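Table Surface Finisher (part-time, fixed term)
Fotura Furniture Workshop
Posted 21 Nov 2020
Reference: 308

Fotura makes and refinishes wooden tables for offices, reading rooms and small restaurants. We are looking for one surface finisher to join the finishing room from January. The contract runs to the end of May, with a possible extension.

The work covers the tops only. Legs and frames are handled by the joinery team under Brunello Ruggiero. The finisher receives each top after planing, sands it, raises the grain, sands again, applies the finish and records the result on the job sheet. Most orders are for light-colored tops with the grain left visible, so marks from cross-grain sanding are the usual reason for a return to the bench.

Tops with knots need more care. The wood around a knot is harder and the grain changes direction, which leaves a raised spot if the same pressure is used across the whole surface. Applicants should be able to explain how they deal with this. 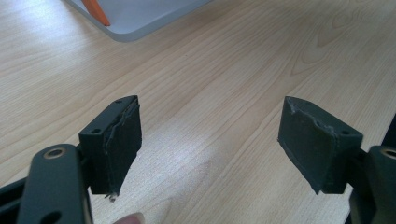
Pale tabletop with long grain lines; darker oval knots toward the upper right.

Inspection is done under bright light from a low angle and then again from the opposite side. Glare hides scratches, and a top that passes from one side only is not released.

Duties
Sanding by hand and with an orbital sander
Filling open knots and small cracks
Applying oil and water-based finishes
Keeping the job sheet and the finish log up to date
Cleaning the bench and extractor filter at the end of each shift

Requirements
One year or more of paid finishing work, or a completed course in furniture making
Able to lift one end of a large top with a second person
Able to wear a respirator for long periods

Hours and pay
20 hours per week, mornings. Pay is 900 per month before tax — a tool allowance of 500 is paid once, after the trial period.

To apply, send a short work history and photos of two finished surfaces to Serena Ruggiero, finishing room lead. Selected applicants will be asked to finish a test panel on site. The test is paid. Questions about the contract go to Arturo Galli in the office.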